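4.2 Packing order and compartment use

The second part of the study dealt with how people return the parts of a boxed game to a fitted case after play. Fitted cases were chosen over plain cartons for one reason: each compartment is cut to a particular shape, so a part placed in the wrong compartment either stands proud of the rim or leaves a gap. Errors can therefore be read from the closed or open state of the lid without asking the participant to explain them.

Sessions were held in April at two sites, the Korkham reading room and the Jatavov community hall. Each participant was seated at a table on which the contents of a case had been spread in a fixed layout. The instruction was to put everything away "as you would at home" and to close the lid. No time limit was given. A session ended when the participant said that the case was packed. In all, 39 participants completed the task, and three of these repeated it later with the same case to provide a check on consistency.

Placements were coded by two raters (O. Tanabe and R. Minami) working separately. A placement was defined as the release of a part, or of a group of parts held together, into a compartment. Removing a part and putting it back in the same compartment was coded as one correction and one new placement. The final set contained 2,301 placements. Disagreements between raters were mostly confined to chips, where it was often unclear whether a stack had been released once or in two stages. These were settled by joint review.

Following Rudent's terms, we separate keyed compartments from open compartments. A keyed compartment accepts one kind of part in one or two orientations. An open compartment is larger than any single part stored in it and imposes no order on its contents. Most cases of this type combine the two. Cards and dice are usually given keyed compartments, while buttons and other flat pieces share an open one.

The two kinds of compartment were used differently. Keyed compartments were filled early, and their contents were seldom moved afterward. Participants tended to treat a card box as correctly stored once it lay flat, whichever way the printing faced. Only a small group turned the box so that the title could be read from their own side of the table. Dice were normally added one at a time, and the orientation of the pips was ignored by almost everyone.

Open compartments were filled late and were the main source of corrections. Flat pieces placed there often came to rest on one another, as with the two buttons in Figure 6. Overlap of this kind was not coded as an error unless it kept the lid from closing.

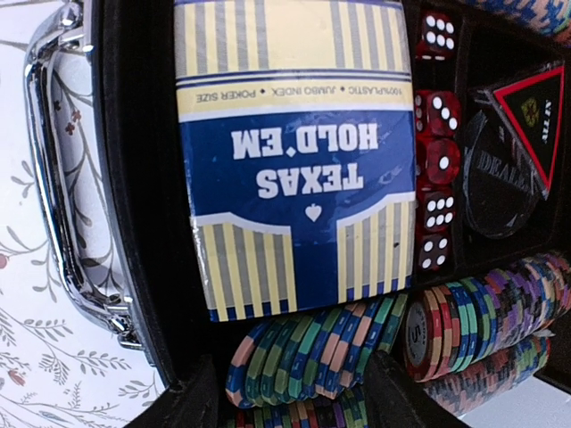
Figure 6. Part of an open poker case on a printed tablecloth. Boxed card deck, five red dice in a vertical slot, and a shallow compartment holding a clear dealer button and a black triangular button.

The narrow divider between the deck and the dice deserves a remark. Ó Flaithearta argues that thin dividers are read as weak boundaries and invite parts to be laid across them. Our coding gives little support to this view. Parts were laid across a divider in a few sessions only, and in each of them the part was a flat piece that had not yet been assigned a compartment. The depth of the compartment appears to matter more than the width of the wall beside it.

Chips were analyzed separately, as their number made them the slowest part of the task. The larger cases held more than 200 chips, and sorting by color took place before packing in most sessions. Results for chips are given in Section 4.3.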